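Self-Catering by the Numbers: What a Studio Kitchenette Has to Do

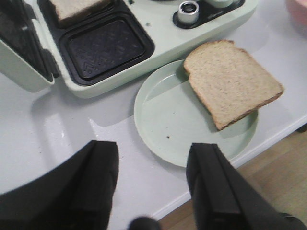

A pale green sandwich maker, open on a white countertop, with one slice of bread in place.

Travelers who book a studio instead of a hotel room usually do so for the kitchenette. The word covers a wide range of equipment. In one property it means a kettle and a shelf. In another it means a two-burner cooktop, a full-height refrigerator, and enough pans to cook for a family. Listings seldom separate the two, and the nightly rate is a poor guide.

Holloway, a 63-unit apartment hotel set one street back from the beach, finished refitting its kitchens in May. Florian Perrin, the operations manager, started with the electrical supply. Each studio had been wired on a single circuit shared by the air conditioner and the kitchen outlets. Running the cooktop and the kettle together tripped the breaker, and the front desk had to send someone up to reset it.

The kitchen outlets now sit on their own circuit. The built-in ovens were removed. In their place, each unit has a two-burner induction cooktop and a small countertop appliance stored in the lower cabinet. Refrigerators were moved away from the cooktop wall, where heat had kept the compressors running through the evening.

"Guests on a six-night stay cook breakfast and a light supper," Perrin says. "They were not roasting anything. The oven was a place to keep the baking sheet."

The refit cost $300 per unit for portable equipment, excluding the electrical work. Perrin expects to replace the small appliances every 3 years and the cooktops less often.

Jindo, a smaller property on the same road, took a different route. Its studios keep only a refrigerator, a sink, and a kettle, and guests share a full kitchen on the ground floor. Ute Rothe, who runs the building, says the arrangement cuts cleaning time per room and leaves space for a proper dining table upstairs. The drawback is the early evening, when the shared burners are in demand. Guests with small children tend to ask about this before booking, and Rothe sends them the kitchen hours in writing.

Ventilation is the point most often missed by guests comparing the two types. A recirculating hood filters grease but returns the moisture to the room. In a humid climate this adds to the load on the air conditioner. A hood ducted to the outside is better, and a window that opens next to the cooktop is an acceptable substitute.

Before paying a deposit, ask the property for the following in writing:

Number of burners and type of cooktop
Refrigerator volume, and whether the freezer is a separate compartment
Cookware supplied for the number of guests on the booking
Distance on foot to the nearest grocery store, and its closing time
Any extra cleaning charge for kitchen use

The last item varies most. Holloway includes cleaning in the rate, provided dishes are washed before checkout. Jindo charges nothing for the shared kitchen but bills for missing utensils.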